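Oston hand gripper — FAQ on the sticking jaw fault
Updated February. Will add more as we get to it.

Which units have the fault?
Batch 16 only. Batch number is on the inside of the handle. Everything later has the new spring.

What goes wrong?
Jaw closes on cloth and doesn't let go when you release the trigger. Worst on thick knits, ribbed hems especially. You pull back, the garment comes with you, stitches get dragged. We had 104 reports out of 300 units shipped, so no, it isn't just yours.

Can I keep folding with it?
Sheets and t-shirts, yes. Leave sweaters alone until the spring is swapped. If you have to do one, lay it flat first and come in at the hem with the jaw wide open. 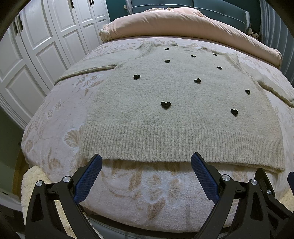
Blue pads apart, just short of the ribbed hem.

It's stuck on something right now. What do I do?
Let go of the trigger. Dont yank. Push the two pads apart by hand — from the outside of the arms, never with a finger between them. It can snap shut again. One person in Brerano got a bad pinch that way.

Is it the pads?
No. We swapped pads on the first returns and it made no diffrence. It's the return spring, goes soft after 200 or so closes.

Do I lose my recordings?
No. Sessions already uploaded to Stomow are fine. Mark any stuck grasp as failed, don't delete it.

How do I get the new spring?
Reply to your order email with the batch number. Free, postage too.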